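Trestgate Local Results: ward, council and special district election returns in plain tables

README and data card

Welcome, and thank you for stopping by. Trestgate Local Results is a set of small tables covering elections for city councils, school boards, library boards, water districts and the other offices that sit near the bottom of a ballot. It started as one spreadsheet kept for one county, and it has grown a good deal since then. The current release holds returns for 812 contests across 156 towns and districts. If you have ever tried to find out who ran for a ward seat three cycles ago, and ended up squinting at a scanned sheet with a coffee ring on it, you already know why we wanted this to exist.

What is in the download

The main folder has three files. The first, contests.csv, has one row for each race, with the name of the office, the place, the number of seats and the kind of vote (first round, runoff, recall or special). The second, candidates.csv, has one row for each person on the ballot, plus a row for write-ins whenever the clerk reported them. The third, notes.txt, is where we put everything that wouldn't fit neatly into a column — recounts, ties settled by drawing lots, a ward line that moved halfway through a term, and so on. Please do read the notes file before you make a map. It's long, but it will save you an afternoon.
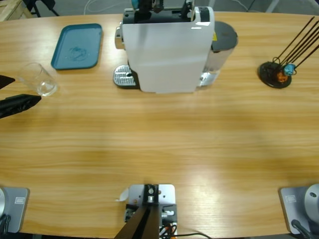
Ties and one-vote margins get a column of their own, called close_flag, and we are rather fond of it. A race is flagged when the gap between the last winner and the first loser is 13 votes or fewer, whatever the size of the district. We picked that cutoff over a long evening of arguing, and we know it treats a tiny water board and a big city ward the same way. You can set your own cutoff easily enough, with the raw totals sitting right next to the flag. Most of our checking of close races is done by two people reading numbers aloud to each other at a wooden table, and a white capsule coffee machine like the one shown here makes that kind of work a lot more pleasant. Each flagged race is read twice, once from the clerk's canvass and once from our own table, and any mismatch goes straight into the notes.

Where the numbers come from

Every total comes from an official canvass, meaning the final count signed off by the local election office. We don't use election night numbers, even when they are the only ones online, and that is why a recent contest can sit empty for several weeks. When an office publishes a proper file, we load it with a script called Rorkus, which lives in the tools folder. When it publishes a scan, we type the numbers in by hand. In this release, 62 contests were typed by hand, and each one is marked "hand" in the source_type column so that you can treat it with a little extra care.

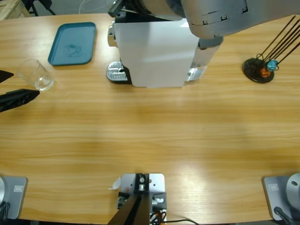

Coffee machine and glass on the table.

How names and parties are handled

We keep each candidate's name just as it was printed on the ballot, nicknames and all. Someone who ran under two spellings will show up under both, tied together by a shared number in the person_id column. Many of these races are nonpartisan by law, and for those the party column is left blank, even if the whole town knew perfectly well how everybody leaned. We have had kind letters asking us to fill those blanks in from news stories or yard signs. We would rather leave them alone — the ballot is our source, and the ballot didn't say.

We don't collect age, race, gender, religion or home address. If you need any of those for your research, you will have to bring them from somewhere else, and we'd ask you to think gently about the people involved. A person who ran once for the library board may not expect to turn up in a study.

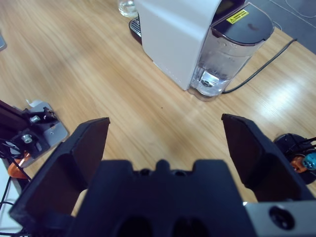 Release 4, page 3

Known gaps

Morin is the biggest hole. Its clerk's office changed record systems, and the precinct figures for two council cycles haven't been found, so we carry only the citywide totals for those years. Evby has the opposite trouble: precinct figures are there for everything, but the absentee votes were reported as a single lump and can't be split by ward. Both places are marked "partial" in contests.csv. Please don't compare their ward turnout with anyone else's until that is sorted out.

Turnout is a touchy number in general. Some offices count every registered voter, others leave out people on the inactive list, and a few have switched from one to the other without saying so. We pass along whatever base the office used and name it in turnout_base.
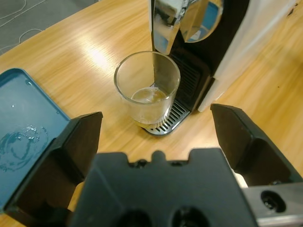
What happens when a runoff is needed?

The first round and the runoff are stored as two separate contests, joined by the same race_id. The winner column is filled in only for the round that settled the seat.

Fixes and updates

Corrections are very welcome, and small ones are just as welcome as big ones. Send the contest number, the figure you think is wrong, and a link or a scan of the canvass page. We go through the mail every Wednesday. The next full release is planned for October, and fixes between releases are listed in changes.txt.

The tables are free to use, share and build on, as long as you credit Trestgate Local Results and mention which release you used.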